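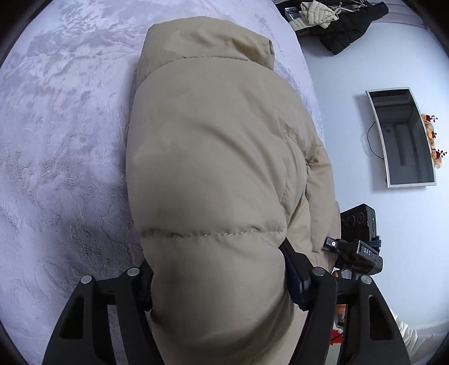 How long will Lambrakis take to give you your money back for a winter coat? From the start of January, 15 days, down from the month or so that shoppers had grown used to.

The clothing chain has cut its returns window by half and put a notice to that effect beside every till, in a typeface that suggests it would prefer not to be read. Coats, jackets and anything else with a filling must now come back with the label attached, the receipt to hand and no sign of having been to a bonfire.

Lambrakis says the old rules were being stretched. Its Prukov branch took back 412 coats last winter, a good share of them in the first mild week of spring, when customers found in large numbers that the fit had never been quite right. One had a bus ticket in each pocket. Another came back with somebody else's gloves.

"We are happy to refund a coat that does not suit," the firm said in a statement. "We are less happy to refund a coat that has suited very well since November."

Across the square, rival Jekitz has spotted its chance and is keeping its own returns period exactly as it was, a decision it has marked with balloons. Its most expensive padded coat costs 148, and the shop points out that it can be brought back for any reason at all, provided the reason is written on a form. The form has two sides.

Shoppers' group Rondetach has been less festive. It asked 2,339 people what they knew about taking clothes back and found that most were sure they had a right to a refund on anything, at any time, for ever. In fact a shop generally doesn't have to take back a coat bought in person if there is nothing wrong with it, and whatever it offers beyond that is up to the shop. Faulty goods are another matter, and the new notice doesn't change what customers are owed for a broken zip.

Coats bought from Lambrakis in December will be dealt with under the old rules. The Prukov branch is opening a second returns desk for the first week of January, from nine in the morning, and asks customers to check their pockets.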